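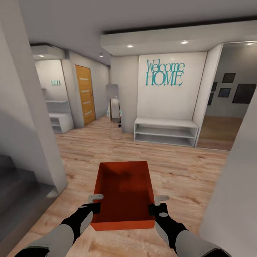
Figure 3. View from the head of the simulated robot in the hallway of the home, carrying an open tray with both grippers.

4.2 Keeping the tray level while the base is moving

Carrying something with two hands sounds as though it ought to be the easy part of the job, and when we began writing the Urby controller we treated it that way. The planner would find a path for the base, the arms would hold whatever pose they had been given at the moment of grasping, and we would all get on with the harder matter of finding the tray in the first place. The trouble is that a tray held by one finger over each side of its rim forms a closed loop with the two arms, and any small disagreement between left and right has to go somewhere. The tray in Figure 3 is tilted slightly, so that the floor of it can be seen from the head, and a slight tilt of this kind is well within what our controller allows when nothing is being carried inside. With a cup on board the allowance is much tighter, and it is this second case that shaped most of the design we describe in this section.

We split the work between two loops. The slower one belongs to the planner, which we call Yen, and it runs at 9 Hz. It looks at the map, the last few poses of the base and the present size of the load, and hands down a short stretch of path together with a limit on how sharply the base may turn along it. The faster loop runs at 125 Hz and looks after the arms only. It treats the tray as a single body with its own frame, placed midway between the two contact points, and works out the joint motions for both arms from the wanted motion of that frame. Neither arm is the leader. We did try a leader and follower arrangement early on, mostly because it was simple to write, and it behaved nicely on straight stretches, but in turns the following arm was always a step late and the grip on its side crept along the rim.

A second term in the fast loop holds the squeeze between the fingers steady. Ngaio Wihongi wrote the first version of it as a plain spring acting along the line between the contacts, and we have never found a good enough reason to replace it, although the damping has been retuned more often than any of us would care to admit. If the squeeze falls below its lower limit the base is asked to slow down, and if it stays there for 40 control steps the base is asked to stop altogether — a rather timid rule, perhaps, but it has served us well and it is very easy to reason about when reading the logs afterwards.

Perception enters in two places. The head camera sees the tray and the route at once, and this is both a comfort and a nuisance. It is a comfort in that the rim can be tracked in every image, giving us a check on the tilt that does not depend on the arm joints being perfectly calibrated. It is a nuisance in that the tray and forearms hide a good part of the nearby floor, just where a low step or the top of a staircase would matter most. We therefore mask out the arms and the tray using their known shapes and keep a floor map in memory, filled in from earlier views, so that a patch of floor hidden now is still treated as it was when last seen. Patches that have never been seen are treated as blocked.

Mirrors gave us a separate worry. A tall freestanding mirror, like the one standing in the middle of the hallway, offers the depth network a piece of room that does not exist, and the planner would be perfectly happy to make use of it. Chin-lung Mok added a check which looks for upright rectangular borders and distrusts any depth found inside them until the same surface has been viewed from two well separated places. The check is deliberately cautious, and it will now and then distrust a picture frame or an open doorway as well. For picture frames this costs nothing, as the wall is blocked in any case. For doorways it means a short pause while the base shifts sideways for a second look.

All the settings were tuned on 2000 simulated carries, using a set of home layouts kept apart from those used for the results in Section 5.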